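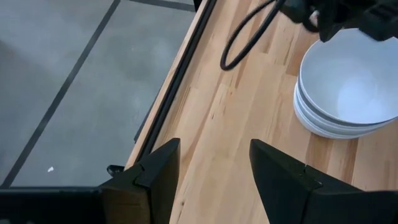
Mirkport, October

Skovell: control, perception and replay tools for two-arm bowl handling

Skovell is the package we use to run, record and replay two-arm tasks on a wooden tabletop with stacks of white ceramic bowls. It contains the controller, the stack detector (Asard), the motion planner (Sayce) and the scripts that turn raw logs into episodes. This file covers the code and the recordings shipped with it.

Contents

control/ joint controller and arm-to-arm interlock
asard/ stack detector, weights and calibration tools
sayce/ planner, collision model, cost settings
replay/ viewer and log converter
data/ episode files and split lists

Recordings

The release has 2,096 episodes. Of these, 648 are held out for testing and listed in data/split_test.txt. The split is by session, so no session appears on both sides. A further list, data/flagged.txt, names 72 episodes with a known fault in at least one stream, mostly missing images from a wrist camera. They are left in the release and the loader skips them by default. Set include_flagged to true to read them.

Each episode holds wrist images from both arms, images from a fixed camera, and a state table with 21 columns. Column names are in data/columns.txt. Gripper opening is stored in metres — older logs used a raw motor value, and the converter will refuse them unless the gripper table for that arm is present.

Perception

Asard takes one wrist image and returns the rim of the top bowl as an ellipse, plus a confidence score. It does not estimate how many bowls are in the stack. Nested rims of the same colour are hard to separate from a steep angle, and the counts we got in early tests were too unstable to plan on. Stack height comes from the fixed camera and is handled by a separate module in asard/height.

Known weak points are bright reflections on the tabletop, a rim partly hidden by the other gripper, and cables hanging between the camera and the stack. In the second case the ellipse tends to come out too narrow. The score drops as well, though less than it should.

Control

The interlock gives one arm at a time the right to enter the space over the stack. The other arm may hold its position close by but may not cross the boundary set in control/zones.yaml. Requests are queued in order of arrival. There is no priority setting, and a request that times out has to be sent again.

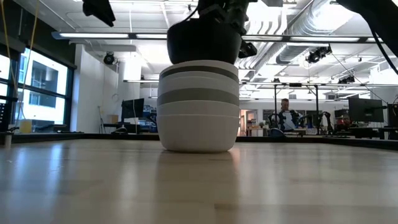 Can Sayce be used without Asard?

Sayce only needs a target pose and a stack height, so any detector that publishes both in the table frame will work. Set target_source to external and check the timestamps, as targets older than the limit in sayce/limits.yaml are dropped without a retry.

Planning

Sayce plans each arm in turn and treats the other as a fixed obstacle. Hanging cables are not in the collision model. If your cables can swing into the space over the stack, raise the clearance value before the first run. The default planner settings favour short paths over smooth ones — change the weight called jerk_cost if lifts look abrupt.

Limits of use

All episodes come from one room with the same tabletop and the same kind of bowl. Windows and ceiling lights both affect the images, and we have not corrected for either. Results on dark crockery or a matt table are unknown. People may be visible in the background of fixed-camera images, so keep those files under the access terms in LICENCE.txt.

Maintenance

Controller and planner: Elin Yorath. Detector and data: Brunello Dal Bello. Please send logs with fault reports, together with the zones.yaml in use at the time.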